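Door arm notebook, 09/07/2020
Cable, fingers, tape (again)
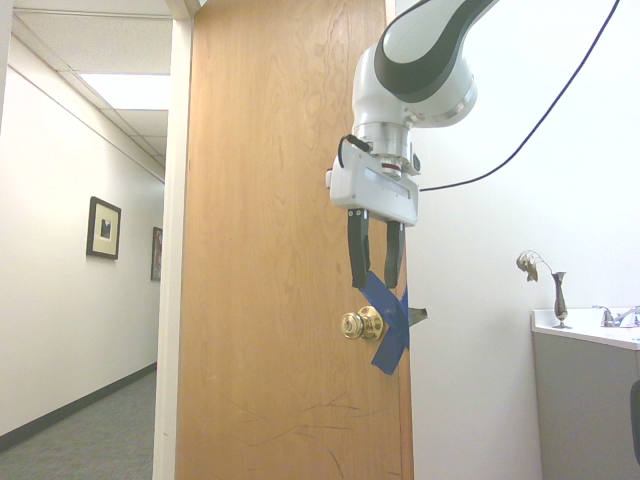
3 min read

Right, getting this down before I forget which bolt I touched. Retno, if you're picking this up on the next shift, the short version is that the arm is fine to run at the slow speed and please don't change the finger pads until you've read the bit further on.

The trouble started with the gripper dropping out. It would home perfectly well, open, close, all lovely, and then as soon as the wrist turned towards the door we'd get fault 824 and the fingers would just hang there open. I blamed the controller (I always blame the controller) and spent the first part of the morning reseating boards in the Borbély box, which made no difference whatsoever. Zbigniew wandered over, wiggled the long cable where it leaves the gripper housing and there was the fault, first go. Slightly annoying!

So the long black one now runs up and away across the wall side with more slack in it than before. It used to be tied in much tighter and every wrist turn was pulling on the plug. I cleaned the contacts, pushed it home until it clicked, and ran the wrist end to end 30 times with no dropout. I left the short loop at the housing alone. It looks scruffy but it has room to move, so please resist tidying it.

Next job was the fingers. One of the two black paddles had worked slack on its mount, which explains why the grip kept landing skewed last week. Both off, threads wiped, both back on, and I've lined them up against the Gramow gauge block with the gripper fully closed. Screws done up with the small driver, hand tight and then a quarter turn. I did think about thread lock but we'll be swapping to the new pads before the end of July anyway, and I don't fancy fighting it off again.

While I had the fingers off I checked the wrist for play. Nothing I could feel. The red ring on the wrist was worth a wipe too, as I use it as my reference for eyeballing whether the wrist is square, and it's much easier to see clean.

Tape on the door: fresh blue tape by the knob, crossed over itself round the edge, with the tail left hanging down. I've moved the approach point so the tips stop just above it and wait there for the go-ahead. It's stored as Trorum_approach_2, and the old one is still in the list in case I've made a mess of it. The offset is 5 mm higher than before. Don't run the old point with the fingers as they are now, it comes in too low.

The scuffs low down on the door want recording properly in the log for Gerkivbridge, with a ruler held against them, and I haven't done that yet. If anyone has the good steel rule could it come back to the drawer please?

Still to do:
Spare gripper cable, order one, same length or longer
Put a proper clip on the wall run (soft one, not a zip tie)
Repeat the wrist test at full speed, someone on the stop button
Delete the old approach point once Retno is happy with the new one
Ask Zbigniew where he put the controller manual

Left it powered down at the wall with the door ajar. Fault log is saved under today's folder.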